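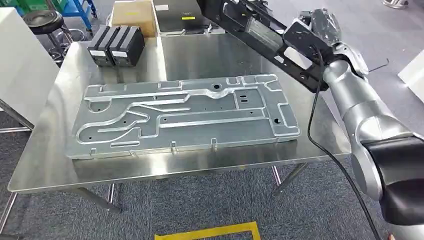

4 min read

So the old van is finally coming back together, and I've got opinions about rust now. Strong ones. I never planned on being a person who talks about rust at dinner, but here we are.

We bought her in August from a man in Virnley who swore she'd "only need a tidy". Makis Panagiotou came with me to look and spent most of the visit lying on the gravel with a torch, making little noises. I should have listened to the noises! I paid the money and drove home grinning, with the heater stuck on full and a smell of wet dog that I still can't place (we don't have a dog).

The tidy has turned into a proper job. Both sills, one wheel arch and a good bit of the floor on the passenger side, where the carpet had been holding water like a sponge. If you're looking at an old van yourself, pull the carpet up before you hand anything over. Sellers get funny about it – let them. I'd also take a magnet wrapped in a tea towel, as it won't stick where someone's been generous with the filler.

Money, as people keep asking: I'd put 200 aside for welding and another 200 for paint and bits. The welding lot went almost straight away. The paint lot is hanging on, mainly as I haven't painted anything yet. Karamanlidis, the breaker's out past the ring road, let me have a pair of door seals for 25 and threw in a sun visor, so I came home very pleased with myself.

Curtains next. My sister wants mustard, I want green, and Makis thinks curtains in a van are a waste of good cloth. He's getting the seat by the draughty door.

First proper trip is going to be the coast, one night, flask and sausages, whatever the weather's doing. I've already bought the kettle.

Posted 31st October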